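Kulap Phetsri
Dec 10, 2022

Right, I've had a coffee and the rain's set in, so you're getting my thread on draw bias. Specifically the straight course at Emholm, and why I think most of us have been reading the stalls figures wrong for years. Me included! Mostly me, judging by my betting account.

Received wisdom first. Ask anyone on the rails at Emholm and they'll tell you high numbers win the sprints. My dad told me that. The bloke who sells the racecards tells everyone that. And if you look up wins by stall, yes, the high numbers do come out on top.

But wins by stall is such a blunt thing to look at. A horse drawn 14 can only run in a race with at least 14 stalls in use, and a horse drawn 2 can run in anything. So you've got stall 2 turning up in all those little five-runner affairs where everybody had a decent chance to begin with. You can't put those in the same table and call it bias.

So over the last couple of winters I've typed up every sprint on the straight course I could find a proper result for. 819 races. My wrists would like a word.

First thing I did was chuck out anything with fewer than ten runners. Then I split each field into thirds (low, middle, high) and stopped caring about the actual stall number. Stall 9 of 10 and stall 9 of 18 are completely different places to start a race from, and it drives me up the wall when people lump them together.

Second thing, and this is the bit I'm quite pleased with, I stopped counting winners. I gave every horse a score for how many of its rivals it beat. Beat the lot and you get 100, finish last and you get nothing. Now the horse that ran a blinder in fourth from a rotten draw counts for something.

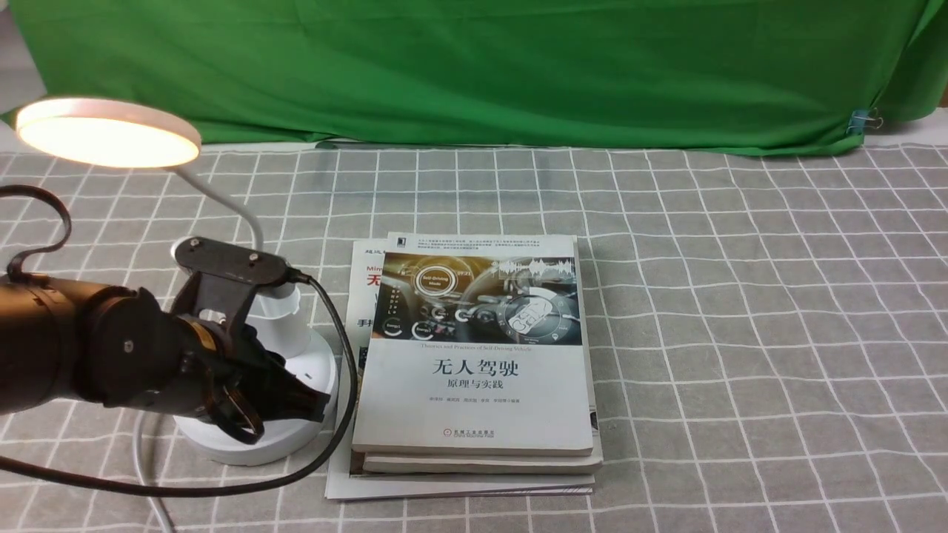
Once you do that, the high draw advantage shrinks an awful lot. It's still there on soft ground, and I'd still want to be high if it's been chucking it down all week. On anything quicker it's so small I wouldn't pay for it, and you do pay for it, because the whole town knows about it and the prices are squashed accordingly.

What does matter, far more than I expected, is where the early speed is. If two or three proper front runners are drawn close together, the field goes to them. Horses follow horses. Being near that lot is worth having whichever side they're on, and being stuck on your own on the far rail with nothing to chase is miserable.

Best example I've got is Mudaliar, who some of you will remember me banging on about all summer. Drawn 3 of 16 in the big handicap, everybody crossed him off, went off a huge price. But Pevus was in 4 and Pevus only knows one way to run. Towed him along for half a mile and he finished second, beaten a neck. (Yes, I'd backed him to win. No, not each way. Move on.)

Couple of people have asked about rail movements already so I'll do that now. They shifted the stalls position at Emholm a while back, from the stands side to the middle, and I've kept the before and after separate. There are only 155 races in the after pile once the small fields are gone. That isn't a lot when you start slicing it by going, so please don't mortgage the cat on anything I say about soft ground since the move.

Someone else asked whether the handicapper's already allowing for draw. I don't think so, no. As far as I can tell a horse that gets stuffed from a bad berth just drops a couple of pounds like any other beaten horse. Handy if you've been keeping notes!

How I'm using it, for what it's worth. Before each sprint I mark up who's likely to lead, I look at who's drawn within a few stalls of them, and I ignore everyone else's opinion about high and low. Then I look at the price. Quite often I end up not having a bet at all, which my other half considers the best result of the whole project.

I'd like to do Unbridge next, as it has that odd dip at halfway and I've heard three different theories about it, all from people who were very sure. I've got 200 races in so far and it's slow going. The old results there are a mess, half of them don't give distances beyond the first four.

So if anybody has full Unbridge results in a form I don't have to squint at, my messages are open. I'll swap you the Emholm spreadsheet for them. Hoping to have something to post in January, before the all-weather takes over my evenings again.

Oh, and to the person asking, thirds are worked out after non-runners come out. I got that wrong the first time and had to redo the lot.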